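Chapter 6: Planning a Trip in the Shoulder Season

April 22, 2019
By Treasa Egan
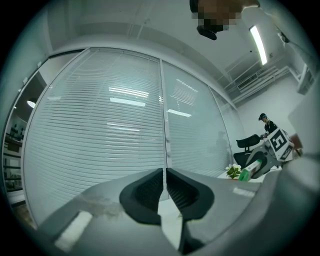 Figure 6.1 A glass partition with white horizontal blinds.

Ask ten travelers when they like to go away and most will name the peak of summer. Ask the people who run the hotels and you may hear a very different answer! They often take their own vacations in the quiet weeks on either side of the busy months – the shoulder season – and by the end of this chapter you'll be able to plan a trip that way too.

Take Conneely, a small harbor town with 16 guesthouses and one wonderful coastal path. In high summer a double room there costs 116 dollars a night and the path is packed by ten in the morning. In November the rates drop, the cafe owners have time to chat, and you can walk for an hour with only the gulls for company (bring a good raincoat, though).

Quiet weeks do ask more of the planner. Ferries run less often, some museums close on weekdays, and daylight is short. Our main case study follows Hằng Văn, who planned a six-day trip to Conneely and the hill village of Zerari for her family of four on a budget of 600 dollars, not counting airfare. Her notes are a joy to read, and we'll use them to practice three skills: reading an off-season timetable, comparing room rates, and building a day that still works when it rains.

Key terms: shoulder season, peak rate, minimum stay, open-jaw ticket

Related chapters
Chapter 4: Reading Ferry and Rail Timetables
Chapter 5: Barnimen by Bus
Chapter 7: Packing for Mixed Weather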